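Held-out accuracy fine, but two-arm rope policy stalls on real table. Normal for behavior cloning?

Asked 8th February in Manipulation / Learning from demonstration
Viewed 1230 times

I'm training a bimanual policy to untangle a single rope. The data is 2438 teleoperated episodes, joint positions plus one chest-height camera, resized before training. The policy predicts chunks of 10 actions. Training is plain behavior cloning with the Jaltow codebase, default settings except for the chunk length.

Loss goes down and the error on held-out episodes is low. On the real setup both arms reach in, pick up the rope ends and pull outward. Then they stop. The joints jitter a little but nothing else happens until I end the run.

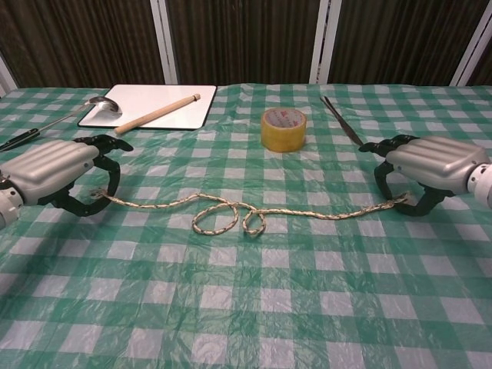

Both ends held, loops still in the rope left of center.

The demonstrations were recorded on the same checkered cloth, with kitchen and desk items left on the table on purpose so the policy would not depend on a clean background. I have tried a lower learning rate and training for twice as long. Neither changed anything. Is this a data problem or a method problem?

2 answers

Answer 1 (accepted)

Mostly data, partly the method.

Look at your demonstrations near the point where the rope is taut. If your operators paused there to decide which end to let go of, you have a lot of frames where the observation is "holding both ends" and the action is "stay put". A cloned policy with no history learns to stay put. Held-out error won't show it, as the held-out episodes have the same pauses and the policy is predicting them correctly.

What I would do, in this order:

Trim the idle frames. Drop any stretch where both arms move less than a small threshold, but keep frames where a gripper is opening or closing. We did this on the Skullham rope set and the stalls mostly went away before we changed anything else.

Check whether operators agree on which hand releases first. If half let go with the left and half with the right, a policy trained with a mean squared loss averages the two and does neither. Either fix a rule for the operators and relabel, or switch to a model that can represent both choices, such as a diffusion head.

Try a longer chunk after that. With 10 steps the whole chunk can fall inside a pause.

Also stop using held-out error to pick checkpoints. Run each candidate on the table from the same set of starting tangles and count finished untangles. It is slow but it is the number you care about.

Comment from the asker: Trimmed the idle frames and retrained. It now releases one end and goes for the larger loop. It misses the grasp a lot, but it does move on. Have not looked at the left/right question yet.

Comment: For the missed grasps, check your image size. A thin rope can end up a couple of pixels wide after resizing.

Answer 2

I had the same thing with the Vonovow pipeline and it was the gripper signal. Ours was being normalized together with the arm joints and the open command came out too small to do anything. Print the raw gripper output while it is stuck. Also glare on plastic can be bad for cameras, maybe try a matte cloth.

Comment: The gripper check is worth doing first, takes 2 minutes. I doubt the cloth matters if the demos were recorded on it too.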